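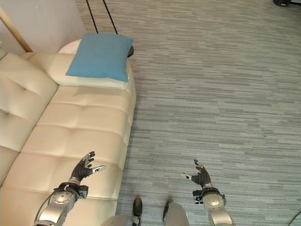

Cream sofa with a light blue pillow.

About Droltus

Hi, and thanks for clicking through to the page most people skip! I started Droltus after almost 11 years of driving packages around Salberg, first for a big carrier and then for myself. The driving I loved. The paperwork I did in the van with a pen that kept freezing in February, and I was terrible at it.

So that's what we do now – the paperwork. If you're a self-employed courier, or you run a small delivery outfit with a few vans, we send your invoices, chase the ones that haven't been paid, keep your mileage in order and get everything ready for your tax preparer. You send us your runs at the end of the week (a spreadsheet, a photo of a notebook page, whatever you've got) and we take it from there.
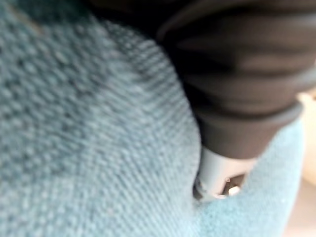

Do I have to sign a long contract?
We work month to month, and you can leave with 10 days' notice. Your records go with you, in a format any other bookkeeper can open.

We look after 900 drivers these days, most of them in Salberg and out toward Rirdale, where we opened our second office. It's up one flight of stairs over a tire shop, so it gets loud in the mornings, but the parking is great and you can get a high-roof van in without holding your breath. Come by if you'd like to talk face to face. Lots of our drivers do, usually with a receipt they can't read anymore.
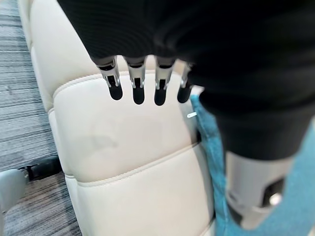
The other thing we've built is Cordero, our late-payment tracker. It grew out of a list I used to keep taped to my dashboard: who owed me, how much, and what they'd promised on the phone. Cordero does the same job with better handwriting. It sends the first reminder 2 days after an invoice comes due, and if that gets no reply, one of us picks up the phone. We're polite about it, but we do keep calling!

We charge a flat monthly fee and we don't take a cut of what you earn. I've paid enough cuts to enough middlemen in my life, and I wasn't going to become one.

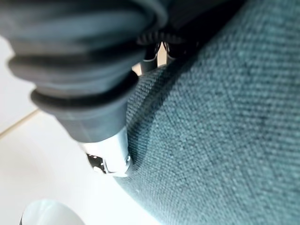
Gray bellows and silver metal fitting, close up.

If you'd like to join, fill in the short form on the contact page and tell us how many vans you run and who you mostly deliver for. We'll get back to you with a price, and you can take as long as you like to think it over.

Page updated 18/08/2023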